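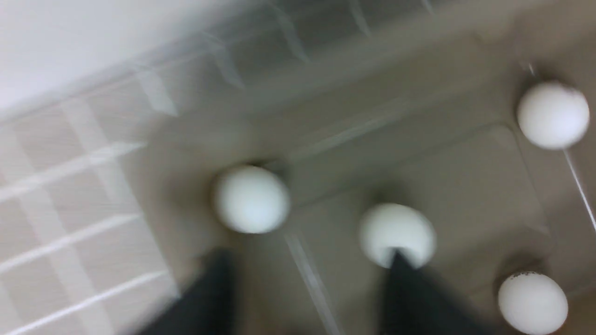
### 4.2 Handling rules for small round objects

We were delighted by how far a short rule sheet could go. The Arnbridge rules, drafted with Els Bosman, ask for the same start each time: a gridded cover, an agreed list of objects, and fingers open before any approach. Every trial is logged, good or bad, and we kept all 66.
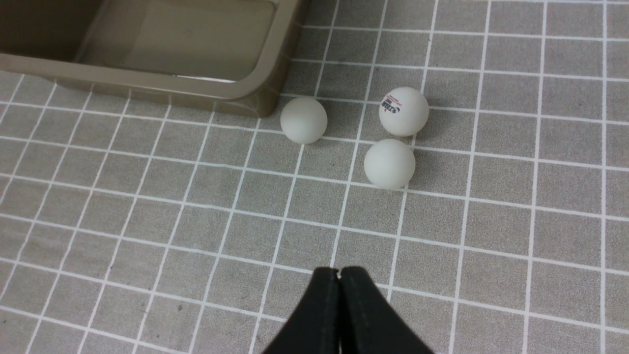
**When may an operator step in?** Only after the arm has been told to stop and the stop has been confirmed aloud.

Ruth Entwistle suggested the spoken check, and it's a lovely piece of plain good sense.

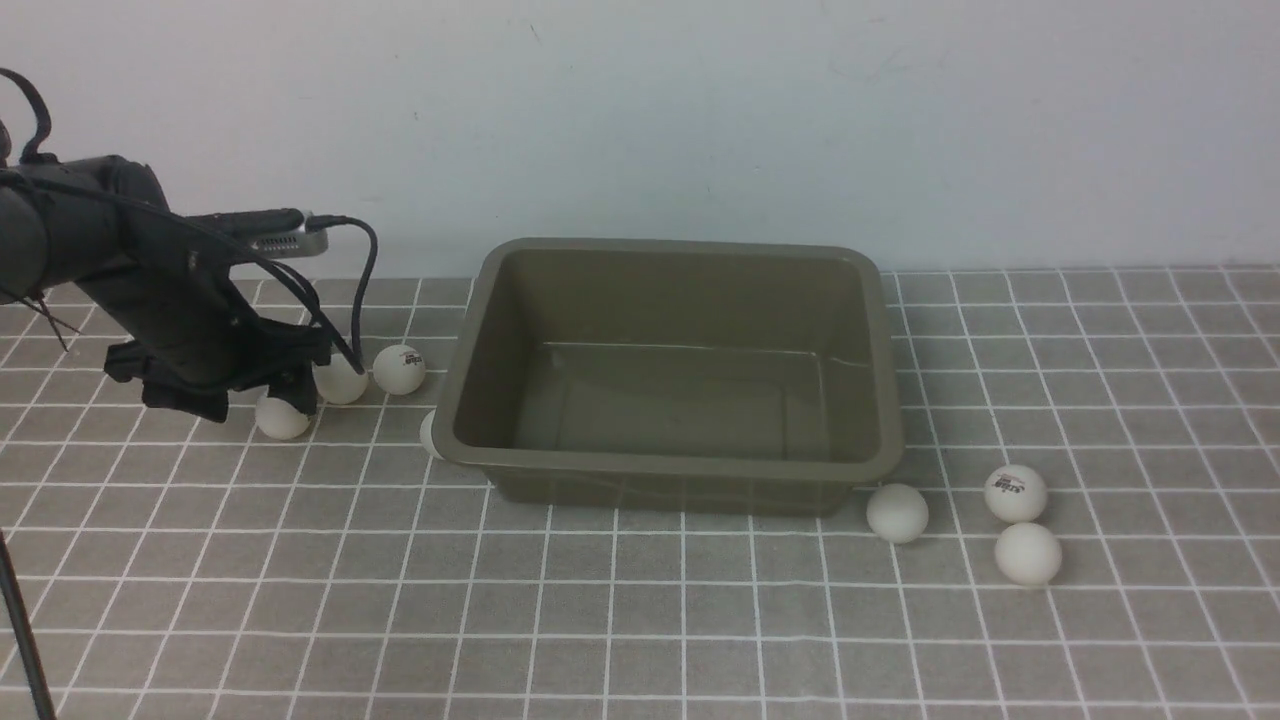 *Figure 3. Arm, tub and table tennis balls on the gridded cloth.*

**Does a dropped ball end the trial?** It counts as a failed grasp, but the trial runs on until the time limit of 100 seconds.

That rule matters a great deal when two sites compare results. Burham used to restart after a drop, while Skjelbred carried on, so their scores 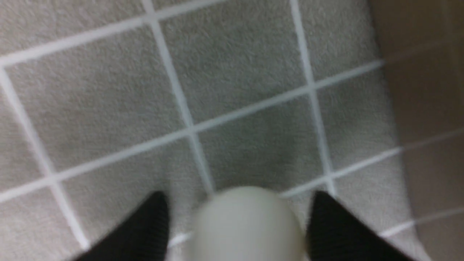

could never be set side by side. With one shared rule they can, and we'd love to see other groups try it. The wording for fragile items is still being settled, and the current draft sets a lower closing speed for eggs.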